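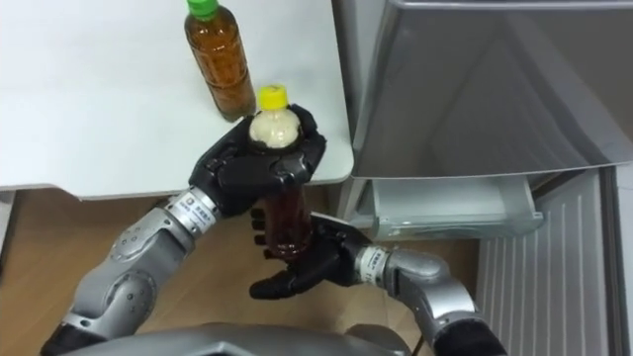 According to one reply on the Florkesis board, using both hands on a bottle is a waste of a semester and we should drop the second arm from the task completely. I don't agree, but now I'm doubting myself, so I'm asking over here too.

## Two-handed bottle task keeps stalling at the drawer, is our data the problem?

**plumbline_kt**

Hi all! I'm in the robotics club at my college and we're entering the Kovács student challenge in May (the household round, where the robot puts drinks away in a drawer). We have 339 recorded runs so far, all driven by club members. In our recordings the robot either holds the bottle in both hands or carries it over in one, depending on who was driving that day. 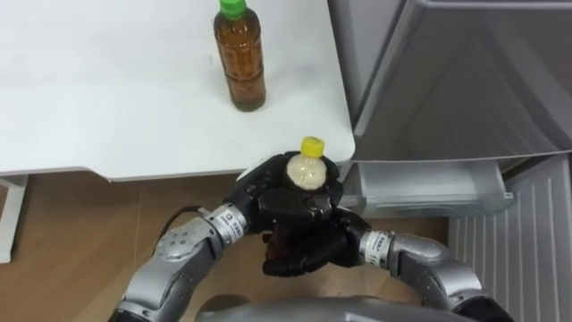 *Yellow cap in both hands, green cap on the table.*

The trained policy grabs fine. Then it gets to the corner of the table and just hovers there, like it's making up its mind. Sometimes it lets go with one hand and then grabs again. Do we need way more runs, or did we mess up the ones we have? I've read that people want 3,000 before they even start, and we don't have that kind of time.

**oatmeal_servo**

Get more data. We used the Juvari starter kit last year and it was the same story until we recorded more.

**backlash_betty**

I'd look at the mix before recording anything else! We had the same hovering in our class project and it came from having two styles in one pile. The policy sees the same table corner and half the runs say "keep both hands on" and the other half say "one hand, go." So it dithers.

What we did was go through everything and sort it by style (boring, took two evenings and a lot of pretzels). Do the one-hand runs first, they're easier to judge. Play each one up to the point where the bottle gets to the open drawer and stop there. 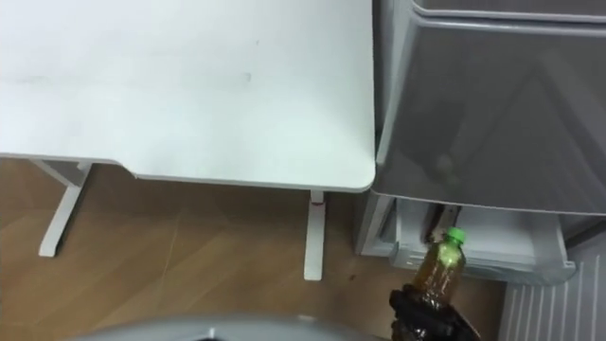 If the driver paused for more than 3 seconds before that point, we tossed the run, even when it ended well. We kept 272 in the end and trained on one style only, and the hovering mostly went away. Two-handed is fine if that's what you like, just make everybody drive it that way.

**plumbline_kt**

Oh no, the pauses. I'm a huge pauser. Sorting tonight, and I'll post how it goes with the Dosell trainer, which is the one we're stuck with.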